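4.2 Handling rules for tabletop cells

The rules in this section apply to any cell in which one or more arms handle food items, or replicas of food items, on an open table with no fixed guard. They were drafted by Godinho at the Plostell site and revised by Mittal after the first round of trials at Kokudthorpe. Both sites worked from the same text, referred to below as the Katiyar rules after the building in which the first version was written. There are 18 rules in total. Only those that changed during the study are discussed here; the full list is given in Appendix B.

Rule 3 covers the start state. Before an episode is recorded, the operator places the target container and the item to be moved, steps back behind the floor line, and confirms that no other loose object is on the table. In the first version the operator was also asked to place the container on a printed mark. This was dropped. Fixed marks made the layouts too similar to each other, and operators at Plostell spent more time lining up the container than recording. The current text asks only that the container be within reach of the active arm and that its opening face up.

Rule 5 limits closing force. The limit is set per item class and is stored with the episode. For soft or layered items, the operator must start at the lowest setting and raise it one step at a time until the item can be lifted without slipping in three lifts out of three. The setting may not be changed within an episode. If an item is visibly marked or crushed by the pads, it is removed from use and the setting is lowered before work continues.

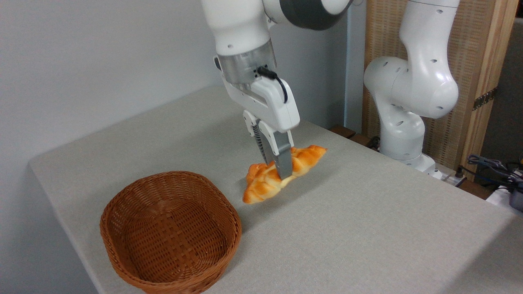
Rule 6 sets the lift height. An item in transit is kept low over the table, high enough to clear the rim of the container at the point of release and no higher. Mittal's revision added a speed limit for the first part of the lift, when a poor grasp is most likely to show itself. A drop from a low height seldom moves the item far, and the episode can be labeled as a failed grasp and kept. Drops from greater heights often sent the item off the table, and the operator then had to enter the cell.

Rule 9 concerns cells with two arms. When only one arm is needed for a task, the other is parked outside the shared work volume with its brakes applied, and its parked pose is written to the episode header. The earlier wording allowed the second arm to hold position under power. We changed it after 2 near contacts at Kokudthorpe, both during return moves.

Rule 12 requires that an episode be ended by the operator and not by a timer. The Cakia logging tool was altered to match, and it now refuses to close a record without a result label.

Across both sites, 3,505 episodes were recorded under the revised text. A reviewer who had not run the session checked each record against the rules, using the log and the fixed camera view. Of the records rejected at this step, 7 broke Rule 9 and the rest broke Rule 3, in most cases through a loose object left on the table. No record was rejected under Rule 5, although the check is weak there, as light pad marks are hard to judge from video. Section 4.3 describes a closer inspection done by hand on the items themselves.

Figure 4. A croissant held just above the table by the gripper, with an empty wicker basket in the foreground and a second arm behind the table.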